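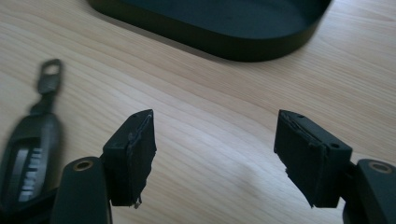

手本係の机から　グルタハ社・仕分け室の写真

仕分け室に自動化が来ると聞いたとき、私たちは勝手に、静かに唸る大きな機械と、その脇でコーヒーを飲む自分を想像していた。六月に届いた予定表には「手本作業」という欄があり、そこに私の名前が入っていた。コーヒーの欄はなかった。

手本作業とは、手持ちのグリッパーで物をつかみ、動かし、置く動きを記録して、あとで機械に覚えさせる仕事のことだ。十本の指で済むことを、わざわざ両手に道具を握ってやる。社内での計画名は「スコルム」。由来を知っている人にはまだ会ったことがない。

撮影は同じ日、同じ机。大きい写真は最初の一枚で、黒っぽいトレイの手前にグリッパーの先が左右から出ている。何もつかんでいないが、就業時間中である。新人が見学に来るとだいたいこの瞬間に当たり、「今のは休憩ですか」と聞かれる。ゲルリンデという名の先輩がいればうまく返してくれそうなものだが、あいにくうちにはギゼラ・ラインホルツしかおらず、彼女は「仕事です」としか言わない。

二枚目は机の全体。両手にグリッパー、奥にトレイと、何も掛かっていない黒いラック。床の向こうにはケーブルが絡まっている。配線の自動化は予定表に載っていない。
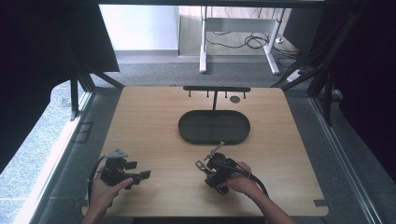 仕分け室で変わったことのうち、いちばん大きいのは会話の中身だと思う。以前は天気と食堂の話をしていた。今は手首の角度の話をする。プラヴェシュ・モタウンは昼休みにフォークを持つ角度まで気にするようになり、向かいに座ると落ち着いて食べられない。

手本は一日に最大15本と決まっている。少ないと思われるだろうが、急いだ動きも、ためらった動きも、そのまま記録に残る。くしゃみも残る。先月までに私の分は169本、部屋全体では358本になった。計算すると私がかなり多い。手当は計算しても増えなかった。

評価の基準も変わった。前は速い人がほめられた。ハミドレザ・アフマドプールは仕分けの速さで表彰までされた人だが、手本作業では「もう少しゆっくり、迷わずに」と言われ続け、一時期すっかり無口になった。逆に、長年「丁寧すぎる」と注意されてきたマルレーネ・ブリンクマンの動きは、いまや手本の手本として保存されている。本人は注意された回数のほうも保存しておいてほしいと言っている。

肩の疲れ方も違う。箱を運んでいた頃は腰に来た。今は前腕に来る。産業医に説明するのに時間がかかり、途中で向こうがグリッパーの動きを真似し始めたので、一本記録しておけばよかったと後悔した。

良いことも書いておく。夜の2時間の残業がほぼなくなった。重い箱は、隣の部屋の「カステン」という搬送台が運んでくれる。角を曲がるたびに一度止まって考え込むのが難点で、廊下で待っていると、こちらも人生について少し考えることになる。とはいえ、私が箱を持って同じ角を曲がっていた頃よりは早い。

記録の整理は「フォルテント」という画面で行う。使える手本には緑、やり直しには灰色の印がつく。赤でないのは現場への配慮だそうで、クラマー室長が会議でそう説明した。おかげで今は、灰色の靴下を履いてきた人が縁起の悪い目で見られている。

最後は指先のパッド。近くで見ると縁がけば立ち、欠けた粉のようなものが左の先についている。大きく開いた指のあいだには机の木目しかない。自動化の最前線というものは、もう少し光っていると思っていた。
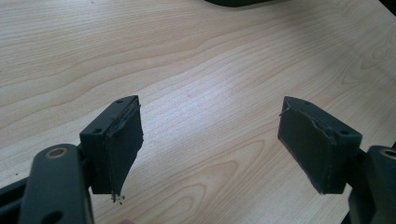

機械が全部覚えたら、手本係の仕事はどうなるのですか。

今のところ、部署をなくす予定はないと聞いています。覚えた動きを確認する係と、扱う品物が変わったときに手本を作り直す係に分かれる見込みで、希望調査は秋に行われます。仕分けの現場に戻る道もありますが、戻った先では搬送台と廊下を分け合うことになります。私は確認係に丸をつけるつもりです。座れるそうなので。

写真の差し替えや、自分の腕が写っているので外してほしいという相談は、仕分け室のラインホルツまで。返事は短いですが、対応は早いです。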